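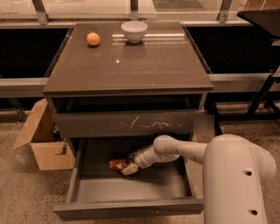
Trakska two-drawer cabinet: is it worth 295 pounds?

Posted 2/10/23

Donari sells the Trakska as "a cabinet for every room", the sort of claim that makes me reach for a tape measure. I've lived with the grey one since February and my feelings are mixed.

The top

It's glossy, and you will either like that or spend your life with a cloth in your hand. Put down a bowl and an orange and you get a dark patch of bowl and a warm smudge of orange underneath. Smears show up as well. The shop page calls the finish "easy care". I'd call it easy to mark.

The drawers

Wide and shallow. The lower one comes out a long way, so you can get at the back without kneeling, and I'll give them credit for that. But it's a tray, really. Packets and table mats, yes. A mixing bowl, no chance. With one lot of packaging in it, most of the floor is still bare, and small things wander about when you shut it. Dividers are extra, at 80 pounds for the set, and I haven't bought them.

There is also a gap under the front edge of the top. Crumbs will find it.

Against the others

I looked at the Clonia before buying. Deeper drawers, duller top, uglier feet. Donari's page shows 3,094 ratings for the Trakska, nearly all glowing, and I do wonder how many were written in the first week.

3 out of 5. Wait for a sale.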